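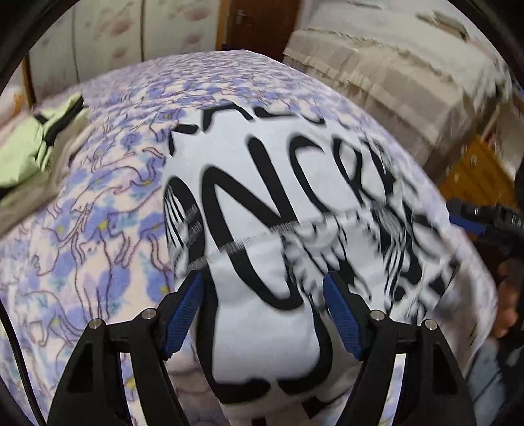 Manmont Salt Marsh Plant Collection: Frequently Asked Questions

What does the collection hold?
The collection holds 3968 dried and frozen samples of coastal plants, mostly glassworts, sea lavenders and cordgrasses. Each sample is filed with its site, tide level and soil salinity at the time of gathering.

Who may request material?
Requests are accepted from universities, public laboratories and teachers in accredited programs. Private growers may consult the catalog but may not receive tissue.

How much tissue can be supplied?
The usual limit is 2 grams of dried leaf per sample. Larger amounts require written approval from the curator, Faustine Baudry.

Are chemical data available?
Fatty acid and mineral profiles have been completed for 394 samples. The remainder will be added as funds allow. Profiles are released as spreadsheets, with the extraction method stated on the first sheet.

Why do values differ between the Sivus and Le Goff sites?
Sivus lies on the open shore and is flooded on most high tides. The Le Goff site sits behind a bank and floods only on spring tides. Salt content in leaves from the two sites should not be pooled.

May seed be requested?
Seed is sent only between the end of harvest and June. Seed from the Rekska site is not distributed.

How should the collection be cited?
Please give the full name of the collection and the sample number. A copy of any resulting publication should be sent to the curator.

How long does a request take?
Complete requests are answered within 5 weeks. Incomplete forms are returned to the sender.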